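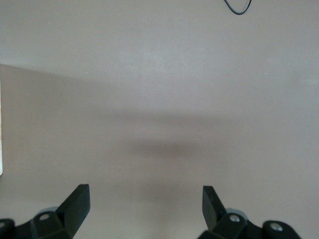
The Rellemden tabletop in mauve-gray, matte finish.

Rellemden Table Top, Matte
Item 3357
By Onorard

We have been making tops for desks and worktables for a good long while now, and the Rellemden is the one people write to us about the most. It's a plain, flat, generously sized surface with a finish that has no shine to speak of, and it goes with just about anything you care to put on it. If you've ever spent an afternoon squinting at the reflection of a ceiling light while trying to sort beads or fill in a tax form, you'll understand why we're so fond of it!

About the color
We call it mauve-gray, though Naveen Bisht in our finishing shop has always insisted it's a pinkish beige, and customers seem to split pretty evenly between the two of them. It does shift with the light. Near a window it looks paler and a little washed out, and where a shadow falls it goes to a soft brown. Please order a sample chip before you decide (they're free, and you can keep it) and leave it in the room for a day or so, morning through evening. There's a very faint grain to the look of it, so it doesn't read as one dead block of color across a big surface.

Living with it
Crumbs and bits of lint do show up as pale specks against the mauve, which some folks love and some don't. A dry cloth takes care of most of it. For anything sticky, use warm water with a drop of dish soap, wipe, and then go over it once more with a clean cloth. Please don't use scouring powder or furniture polish — the polish will leave shiny patches, and they are a real nuisance to get back to matte. Felt pads under lamps and heavy pots are a good idea too.

Sizes and fit
The Rellemden comes in two lengths, 140 cm and 300 cm. The shorter one sits on any of our Yazdani legs. The longer one needs the Runine frame with the center support, and you'll want a second person with you when you set it down. We ship the 300 flat in its own crate, so do measure your stairwell and any tight corners first.

Cords
We don't drill cord holes at the shop unless you ask us to. If you'd like one, tell us how far in from the back edge you want it and we'll add the grommet, in black or in white. Plenty of people skip the hole and let their cables run over the back, and that works fine as well.

Also available
Yazdani legs, set of four
Runine frame with center support
Touch-up kit 303, matched to the mauve-gray
Sample chip, free

Questions about an order or a custom size go to Pankaj Mishra at the front desk. He answers in the mornings, usually before 11, and he's happy to talk through a drawing if you have one.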